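Zurside Board Oil, one tin, most of it gone

I bought the Zurside oil in August, after my cutting board developed a split you could post a letter through. The woman at the hardware counter in Staltstead looked at a photo of it on my phone the way a vet looks at an old dog. She sold me a tin of this and wished me luck.

I should say that I had never oiled anything made of wood in my life. My mother's board lived in the sink and was older than I was, and I assumed they all ran on neglect. Mine didn't. It went gray, then fuzzy, then it started to taste of onions whatever I cut on it, including melon.

So, the oil. It's mineral oil with some beeswax in it, and it comes in a squat tin with a lid that needs a spoon handle and bad language. Inside it's the texture of lip balm left in a car. The instructions run to 12 steps, 3 of which are about washing your hands. You rub it on with a cloth, leave it overnight, wipe off whatever hasn't soaked in, and do it again until the wood stops drinking. My board drank like my uncle at a christening. I did four coats before it would leave any on the surface.

The result, I have to admit, is lovely. The color came back. Water sits up in beads where it used to vanish. I found myself running a hand over the thing on the way to the kettle, which is a sad way to spend a morning, but there you are. The onion taste took a separate going-over with salt and half a lemon, and the tin makes no claims about onions, so I can't hold that against it.

Having got one board right, I naturally went looking for other things to grease. The rolling pin got it. So did the salad servers and a wooden spoon that didn't deserve it. Then I started eyeing the butcher-block table, a much bigger job, and one where you can't just stand the patient on its edge by the window. 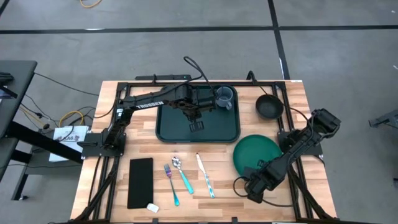

For big flat surfaces the wax is more of a nuisance. It drags in cool weather and you get streaks that show whenever the light comes in low. Stand the tin in a bowl of hot water for ten minutes first and it spreads much better. The leaflet says nothing about this. I got it from my neighbor Delphine Nakamura, who does her counters twice a year and regards me as a beginner. She also told me to do the underside, or the wood can cup. I told her I would. I did some of it.

Quantity is where Zurside and I fall out. The label says one tin covers up to 21 boards, and I would like to meet these boards. They must be coasters. I got one thirsty chopping board, the small stuff and a first coat on a table, and I'm down to scraping the corners with a butter knife. If you own anything larger than a tray, buy two.

I also tried the Espiritu oil, which is a plain liquid in a bottle and costs less. It goes on faster, soaks in faster and is gone faster. After a few weeks of normal washing up the board looked thirsty again, where the Zurside side (yes, I did half and half, and yes, it looked ridiculous) was still shedding water. Muleo makes a spray version. I used it once, and the floor by my stove was a skating rink until I mopped it with dish soap, so that's all I'll say about Muleo.

The smell is faint, a bit like a church, and gone by the next day. Keep the lid on properly or it collects crumbs and dog hair. The rag can be used again if you keep it in a jar, though mine got thrown out by someone in this house who thought it was just a rag.

Four stars. I took one off for the lid and would have taken another for the coasters, but the board really does look good. The split is still there, by the way. Oil doesn't fix a split. I asked.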